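Leave the beds unmade

There is a habit in our line of work that I would like to see dropped. Before a robot is driven through a household task to gather examples, somebody tidies the room. The blanket is shaken out, the odd things are put in a drawer, and the task starts from the same neat position each time. Then we record 60 goes at it and call that a set.

I understand why it happens. Tidy starts give tidy recordings. The person at the controls gets quicker, fewer attempts are thrown away and the weekly total looks healthy. When I joined the Nakby project I was paid partly on that total, and I tidied as hard as anyone.

The trouble shows up later. In June we had a policy trained on bed-making examples from the Dulta flat, all of them begun with a plain blanket folded in 3 at the foot of the mattress. It did well in that flat. We took it to a family home in Grorkow and it reached for the place where the fold ought to have been. There was no fold. It closed its fingers on nothing and went on to the next movement as though it had a corner in its grip.

A real bed has things on it. Children leave reading matter out on the sheet, and blankets end up in a rope with one end hanging over the side. The arms have to work around a sofa that is too close, because that is where the family put the sofa. Each of these is a decision the operator has to make, and the decision is what we want on record.
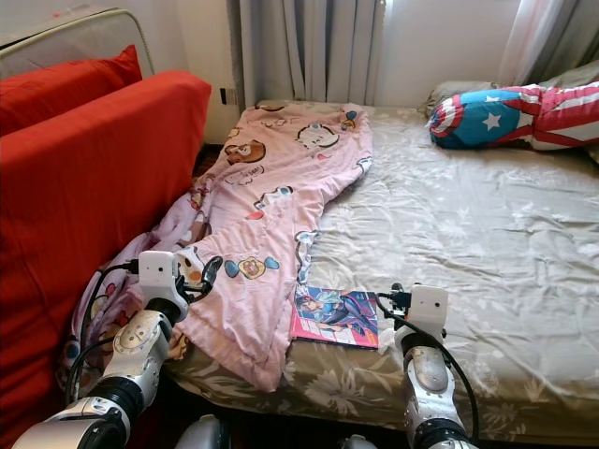
What I would change

First, stop paying by the number of attempts. Pay by the hour, and let a difficult start take as long as it takes. I would swap 60 easy recordings for 30 awkward ones without thinking very long about it.

Second, keep the fumbles. If an operator misses the edge of a blanket and goes back for it, the going back is worth having. Orlando Valderrama, who ran our sessions at Lai, used to mark these with a note and leave them in. His sets were slow to make and people complained about them. They were also the ones we kept using.

Third, use more homes. Six bedrooms with different furniture will cost more than one bedroom used six times - there is travel, and there is the business of asking people for their rooms. I don't have a way round that cost. I think it should be in the budget from the start.

Some colleagues say you must begin with the simple case and add mess by degrees. That is fair for the first week or so, while an operator learns the controls. After that I would leave the room as we find it and start recording.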